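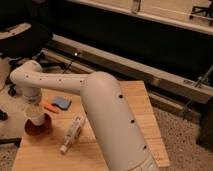 Prorora lab visit, notes

Dec 15, 2019

Typing this up on the train before I forget it all, so no order to speak of. Went with the Etthorpe evening group, 17 of us, which was too many for the room. They split us up and I got the second batch, so I missed the intro talk and went straight to the arm.

Edith Ticona runs that station. Talks fast, I wrote fast, some of this may be wrong. She calls the whole setup Gramska, arm and board and software together. No idea where the name comes from, ran out of time to ask.

The board first. She spent longer on it than on the arm. Plain plywood, no paint, no coating. They tried a nice white laminate top back in July and the overhead lights bounced off it so badly that the vision side kept finding things that weren't there. Went back to wood the same week. When a board gets too stained they flip it, then toss it. She likes that it costs next to nothing.

It sits at an angle to the arm and people asked. Answer: it can sit however you want, as long as you redo the calibration after. Touch off 3 points on the wood, save, check one of them again from a different direction. If the recheck is off, start over. She said the most common fault on the whole station is someone leaning on the board and not owning up.

Objects. The day's set was a dark red bowl, a blue sponge, a clear plastic bottle on its side and a little orange thing I never got the name of. The bottle is the one they all complain about. Clear plastic, the camera looks straight through it to the wood grain, and the ridges catch light in odd places. White cap helps. Sponge is the easy one, though it gets swapped out when it gets too squashed to grip properly. Bowl is mostly used as the place to put things into. Its rim is also a handy check — send the wrist down over the bowl, stop, look at it from two sides. If it looks wrong, it is wrong, no need to open the laptop. I liked that.

Upkeep, as near as I could copy it from the sheet on the wall:

Before start: wipe the arm down, dry cloth only. Walk the cable with your eyes, floor to base. Move each joint slowly by hand command and listen.
Every 7 days: check the bolts at the base, clean the wrist collar, back up the settings.
Every 700 hours: full joint check, new wrist cable whether it needs it or not.

The wrist cable was the story of the afternoon. In the fall the arm started stopping dead halfway through a move, then running fine for an hour, then stopping again. They blamed the software for two weeks. Then they swapped the controller with a spare from Salazar (their parts supplier, I think a small outfit) and it did the same thing. In the end Edith put one hand on the wrist and turned the joint a little at a time with the log open, and the error came up at the same angle every time. Broken strand inside the jacket, nothing to see from outside. Hence the new cable rule. She keeps the old one in a drawer and passed it round, you can feel the soft spot with your thumb.

Somebody asked about greasing the joints. Don't, she said, they're sealed, and the one time a student tried it they were cleaning it out of the covers for days. Another question on the pattern of little holes in the arm tubes, which I couldnt hear the answer to from the back. If anyone in the group caught it please send it to me.

Dust is worse than I'd have guessed. The room is carpeted and every time people roll chairs about it kicks up fluff, and fluff ends up on the lens. They vacuum the night before a long run, never the same morning.

Parking: use the back lot, the front one is permit only. The stairs by the loading door are quicker than the elevator. Coffee was decent. Second visit is being planned for the spring and Edith asked for smaller groups, eight at most — put your name down with the Etthorpe desk if you missed this one. I want to go agian and get the intro talk this time.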